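Idthorpe Lab Halts Sorting Trials After Gripper Fault

23 Jun 2025

The Idthorpe automation laboratory has suspended its tabletop sorting trials following a fault in which a robot arm failed to stop when its gripper met unexpected resistance. No one was injured, and no equipment outside the work area was affected.

The trials, run jointly with Handholm, use a children's puzzle board to test how reliably an arm can pick up small pieces and place them in the correct bowl. According to the laboratory's notice, the arm kept pressing downward for 2 seconds after its force limit had been reached. An operator then used the emergency stop.

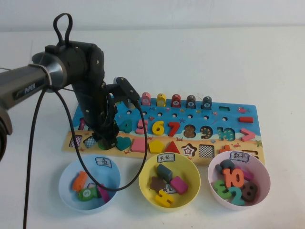 The sorting task at Idthorpe, with bowls labeled for fish, other pieces and numbers.

The laboratory had logged 3,942 picks before the fault. A first review points to a delayed signal between the wrist and the controller – a problem that routine checks at the start of each session did not detect. Cable routing is also being examined.

Siltason, which maintains the control software, has advised other users to lower arm speed to 40 percent until a correction is released. Staff have been instructed to keep their hands clear of the table whenever the arm is powered. 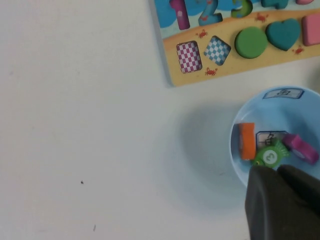

The gripper at the light blue bowl, seen from the wrist camera.

Trials will resume once the revised stop routine has passed 70 consecutive tests. A written report will be provided to both partners.

Comments (3)

benchtop_r: Same delay on our arm in June. Reseating the wrist connector fixed it for a week, then it came back.

M. in Handholm: Does the 40 percent limit apply to manual mode as well? The notice does not say.

oldgearbox: Two seconds is a long time if your fingers are under it.

Contact the news desk | © 2025 Polishchuk Industry News | Back to top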